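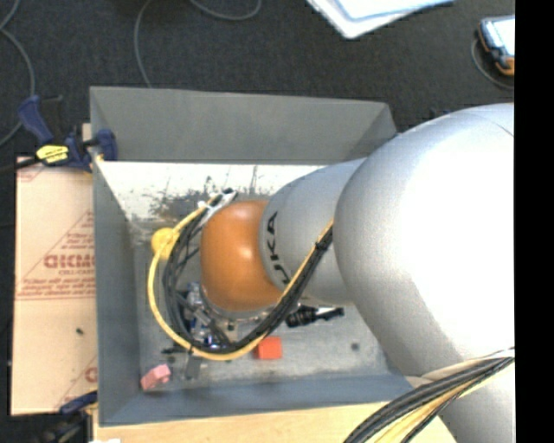
Home Reviews Workshop Forum Contact

Last updated: December

I've had the Kirnetti cable dressing kit for eight weeks now and I think I love it? It's a bag of ties, a couple of brackets and a thin booklet of good practice by Isabelle Thibodeau, and I'd pay for the booklet by itself.

Her main rule is slack. Leave a proper loop at the wrist, cinch the bundle in one place, and let the strands spread where the joint needs to turn. I used to strap everything down tight and feel very pleased with myself — then wonder why a connector kept working loose. She also wants you to run the wrist through its full range at slow speed before you let it near a bin, with one hand on the stop button. I'd got lazy about that one!

Clamping gets two whole pages. If the bin can shift, your taught positions mean nothing, so clamp the rim and check it again after lunch.

Grumbles: the ties are a bit stiff, the print is tiny, and 27 quid is steep when Rendton do a plain bag for less. There's very little on floor cables too, and my lot could do with a telling-off.

Still, buy it.

Comments (2)

Stevell: Does the booklet cover risk assessment?

Kerr: Only briefly, you'd still want to read the standards properly. The slow run advice is spot on though.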